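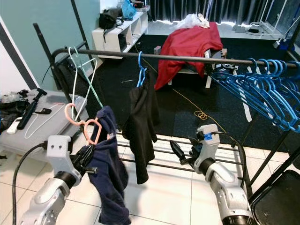 Two-arm garment handling at the rack, head camera view.

Setting Up Action Chunk Execution for the Garment Rack Task

This page explains how to configure and run a trained policy on the two-arm station with the Flilline control stack. It assumes that both arms have been calibrated and that a policy checkpoint is already on the station computer. Users who have not completed calibration should do so before continuing.

Before you start

Confirm that the head camera and both wrist cameras appear in the Trireo viewer. Each stream must carry its own time stamp. If a stream shows the time stamp of another camera, restart the camera service and check again.

Open the station settings file and set the task name to "rack". The task name selects the joint limits and the gripper force limit. Settings from the tabletop tasks must not be reused, as their height limits are too low for a hanging rail.

Step 1. Load the policy

Start the policy server and wait for the "ready" line in the log. The server loads the checkpoint, then runs 3 test predictions on stored images. If any of them fails, the server stops and prints the name of the missing input.

Step 2. Set the chunk length

The policy predicts a series of actions at a time, called a chunk. For the rack task, set the number of actions executed per chunk to 5. A setting of 7 gives smoother motion, but the arms respond later when a garment swings or a hanger turns on the rail.

Step 3. Check the wrist view

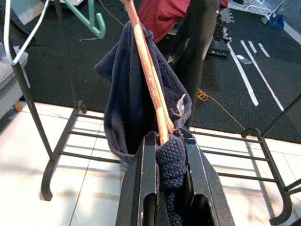
Mạc Manipulation Software Group

With fabric between the fingers, much of the lower wrist view is taken up by the gripper and the material it holds. Dark cloth against dark fingers also gives the grasp detector very little edge to work with. For this reason the detector should not be used alone to confirm a grasp. Turn on the option "use finger width" so that the measured opening of the gripper is read together with the image.

Lock the exposure on both wrist cameras. Bright floor tile and a black mat can share one view, and automatic exposure will shift as the wrist moves between them.

Step 4. Run at reduced speed

Set the speed scale to its lowest value and start the run. Keep one hand near the stop button. Watch the planned path in the viewer – it is drawn ahead of each arm – and stop the run if the paths cross at the rail. Raise the speed scale only after 2 full runs without a stop.

Step 5. Save the log

End the run from the viewer so that the log is closed properly. Logs are written to the Estar folder under the task name. Add a short note on the garment and hanger used.

Common problems

The arm pauses between chunks: the policy server is responding too slowly. Close other programs that use the graphics card.

The gripper opens early: check that "use finger width" is on, then repeat the gripper zero procedure.

The viewer shows no planned path: the task name in the viewer does not match the settings file.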